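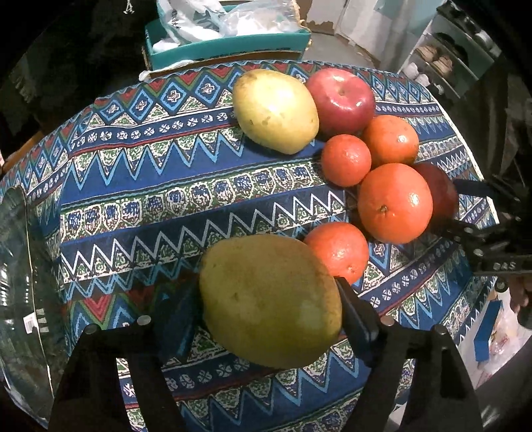 Progress Report to the Stostden Fund
Series development: Hillumau (scripted television drama, working title)
Submitted by Plasitetti Productions
June 25, 2025

1. Purpose of this report

This report covers the second stage of the development grant awarded to Plasitetti Productions for Hillumau, a seven-part drama about a deaf woman who returns to run her family's ferry business. It follows the headings set out in the grant agreement. Financial statements are filed separately under the same reference.

2. Scripts

Second drafts of episodes one through four have been delivered. Episode five exists in first draft. Episodes six and seven remain at outline, which is one step behind the schedule agreed at the start of the stage. The delay comes from a decision to rewrite the ending of episode four after the first table read, when readers who are deaf told the writers that the hospital sequence leaned too heavily on the hearing brother as interpreter. In the new version the lead character, Katrin Þrastardóttir, conducts the conversation with her doctor herself, in sign and in writing, and the brother does not enter the room until it is over.

The change affects later episodes. The brother's storyline in episode six has been reduced, and a subplot about the sale of the second boat has been moved forward to episode five.

3. Consultation

The grant requires that deaf and hard-of-hearing people take part in the writing at every stage. Two deaf writers are employed on the project, one as a full member of the writers' room and one as script consultant. Both have approval over dialogue performed in sign language.

An online questionnaire on how deaf characters are shown in television drama was open for one month. It received 2614 responses, of which 1427 came from people who described themselves as deaf or hard of hearing. The most frequent complaints concerned lip-reading shown as effortless, signing hands left out of the shot, and deaf characters whose only story is their deafness. The full results have been given to the writers and are attached as Appendix B.

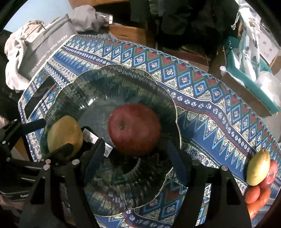

4. Casting

An open call for the lead role drew 100 recorded auditions. The call was limited to deaf performers who sign fluently. A shortlist of seven has been agreed, and in-person auditions will be held in July. Interpreters have been booked for all sessions. No offers have been made for any role.

5. Visual approach

The director and the cinematographer have prepared a short style guide for signed scenes. It asks for wider framing in conversation, fewer cutaways, and enough light on the hands in night interiors. Captions will be designed as part of the picture, with placement decided in the edit. A two-minute test scene has been shot and is available to the Fund on request. The sound designer has asked for a further test of the engine room sequences, in which vibration takes the place of dialogue.

6. Matters for the Fund's attention

Plasitetti Productions requests that the delivery date for episodes six and seven be moved to the end of the third stage. No additional money is sought. Savings on travel in the present stage cover the added writing fees.

One broadcaster has asked whether the series could be shortened to six parts. The producers have replied that they would prefer to keep the present length, and discussions continue. The Fund will be informed in writing of any change to the format before it is accepted.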